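Color Cube Stacking: Frequently Asked Questions

I bought the set of 16. Do I have to use them all?
No. Most of the Sarkska puzzles call for three, and the rest can live in the drawer with the takeout menus. 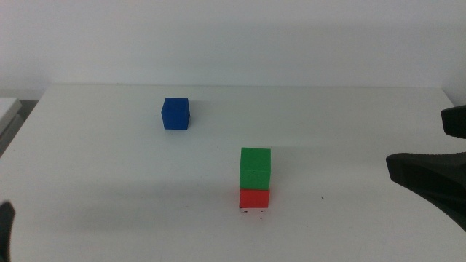 Stacking order is read from the table up. Players argue about this more than you'd think grown people could. A red cube with a green one on top is written "red, green," and the blue one standing off by itself is written last, after a slash.

Does the stack have to be perfectly straight?
It has to stay up. Beyond that, the Landotbridge rules are silent and your relatives won't be.

What color should the table be?
Any plain one. White makes the colors easy to tell apart and shows every crumb you own. 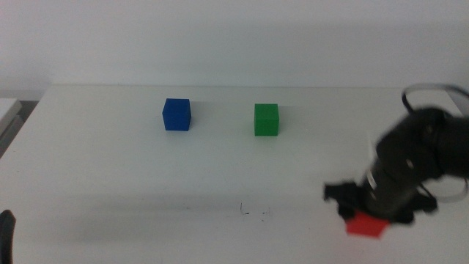 Page 2

Can I move a cube that's already down?
Yes, one at a time. Blue and green may both sit on the table while red is in the air. Two cubes in the air is a foul, and also juggling.

How far apart should loose cubes be?
Far enough to get your grip between them. Jacobs players use a ruler. Let them.

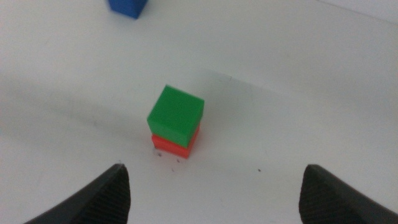
Lindsay Tuhiwai

What if the top cube is a little twisted?
Green turned slightly on red still counts. Straighten it if it bothers you, but a stack you knock over while fussing scores zero.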